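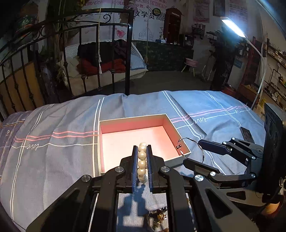

Home | Jewelry | Gifts | Repairs | Contact
Print this page | E-mail this page
November, Getcombe workshop desk

How to check pearls before you give them

Most of the tests you read online are worse than people claim. Start with the tooth test. Rub a pearl lightly on the edge of a front tooth. Real ones, cultured included, feel a bit gritty. Glass and plastic feel slick. Fine, but some coated fakes feel gritty too, so don't stop there.

Next, look at the drill holes under a loupe. Flaking paint around the hole is a bad sign. I paid $70 for a strand from a Falasar listing marked "genuine" and 4 of the holes were peeling.

Then check for knots. A knot between each pearl suggests somebody took care, though cheap strands get knotted now too.

Skip the flame test. It can ruin a good pearl.

Certificates? A seller can print 100 of them before lunch. If the price matters to you, pay a jeweler who isn't selling you the strand.

Wipe with a soft cloth and store flat.

Print | E-mail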